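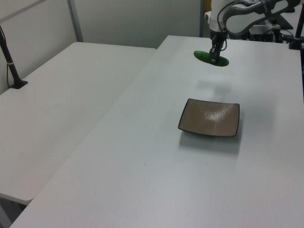 Can a robot set the table and clear it again in an ordinary home yet? In a lab with the right plate and plenty of patience, sometimes, but you can't buy one that will do it in your kitchen every night.

I get asked this a lot, mostly by my sister, who hates dishes more than anyone I know. So, a thread.

Filed under: Home Tech, Robots, Opinion

The chore people picture is one big job. It's really a pile of tiny ones — find the plate, pick it up without chipping it, put the food on it, notice the fork that slid under the napkin. Arms are decent at the first few if the table is plain and the light is even. Add a tablecloth and a toddler and I wouldn't bet my lunch on it.

Flat stuff is what gets me. Two fingers are great on a block or a cup. Now try something thin lying flat on a smooth table. You and I slide it to the edge or get a fingernail under it and never think about it. A gripper coming straight down has to squeeze it from the sides just right, or it's only pressing on the thing.

Plates have the same problem, plus they're shiny. Glare on a glaze can confuse a camera pretty badly. A raised rim helps, at least there's something to grab!

Rajeshwari Lobo, who I used to share an office with in Carkville, kept a log one April of every pick her team's arm tried. 623 tries, mostly kitchen things and play food. The blocky pieces were boring (good boring). The flat ones ate up all her afternoons.

Shop floors are further along and I think people forget that. My friend Alper Özkan works at a packing place in Gollcombe and they have an arm that moves the same tray 200 times before his first coffee. Same tray, same spot. He loves it. He also says if somebody leaves a tray turned sideways the whole line stops and he walks over.

That walk-over is the part I'd ask about if anyone tries to sell you a home robot. How often does a person have to come fix it? If it's 7 times a dinner, I'll just do the dishes, thanks.

Someone asked if I'd pay for one anyway. For clearing the table only, slow is fine, it can take all night for all I care — yeah, I probably would. Cooking, no. Not near my stove.

My guess is we get the dull jobs first, one at a time, and the wiping-down part comes way later than folks expect. Wet sponges are a whole other thread. I'll do that one when I'm back from Obura.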